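From: Ashok Mishra
To: members list, Grovitari Translators' Circle
Date: Jul 21, 2025
Subject: Re: Glossary rates and the December meeting

Dear colleagues,

I am answering Ms. Steinarsdóttir's message from last week. I am sorry that I needed several days, but I wanted to look at my old invoices before I write something.

Steinarsdóttir wrote:

> I would like to know how the others charge for glossary work. A client
> sends me a manual of 2480 words and asks for the translation and also
> for a term list "as a small extra." The list takes me almost as long
> as the text. When I put it on the invoice as a separate line, they
> are surprised. Do you include it in the word price or do you ask for
> it by the hour? And second, does somebody already know if the
> December meeting will be one day or two?

First the glossary. For many years I made the same mistake, and I gave the term list for free. I thought the client would come back because of it. Some did come back, but they came back with the list in their hand and asked for a lower price, as the terms were "already solved." So I was paying twice for my own kindness.

Now I do it like this. In the offer, before any work starts, I write two lines. The first line is the translation, by the word. The second line is the term list, by the hour, with a maximum of six hours for a text of normal size. If the client does not want the second line, he can delete it, and then I keep my notes for myself. Since I write it in this way I had only one discussion, and it was with a client who discusses everything, also the date.

I do not agree with the advice that was given on this list in spring, to raise the word price and say nothing about the list. When the next text comes without a glossary, you have a high price and you cannot explain it.

One more point about the format. Please do not send the list in a table with colors. Doster, the agency I work with most, puts all lists into Rindovari, and Rindovari reads only plain columns. It also does not like when there are two terms in the same cell with a slash between them. I lost one full evening with this. Three columns are enough: source term, target term, and a note where you found it. If a term was decided by the client, I write "client" in the note and the name of the person. This has saved me two times when a new person arrived there and wanted to change everything back.

About food terms, which Ms. Steinarsdóttir mentioned at the end of her message: I have the same problem with "glaze," "icing" and "frosting." In my language there is one word for the three, and the bakery client wants three words. I proposed to keep one noun and add an adjective, for example "shiny" or "thick." They accepted it for glaze and icing but for frosting we are still writing emails. And "topping" I translate differently when it is crumbs and when it is a sauce. If somebody has a better solution for "topping," I will be thankful.
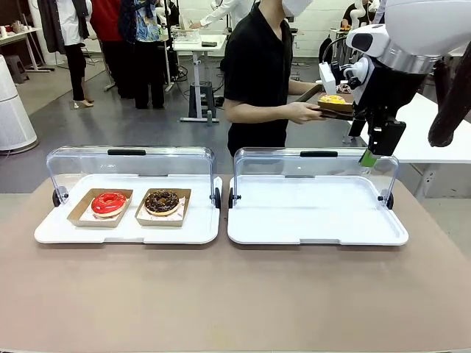

I also keep "doughnut" and not "donut" in the source column, even if the client mixes them in the same file. The search in Rindovari does not find one when you type the other, so I add the second spelling in the note.

Now the December meeting. It is not decided yet. The room we had last year costs more for two days than our budget allows, and about 1000 is what we have left after the website. My own preference is one long day, with the workshop on term lists in the morning and the business part after lunch. Last time the business part was first, and when we reached the workshop half of the people were looking for their trains.

If you want two days, please write it to the list and not only to me, so the others can also answer. And please tell if you would come on the second day, because many people voted for it last year and then went home after the first dinner.

With kind regards,
Ashok Mishra

P.S. My old address still works but I read it only once a week. Please use the one from which I send this.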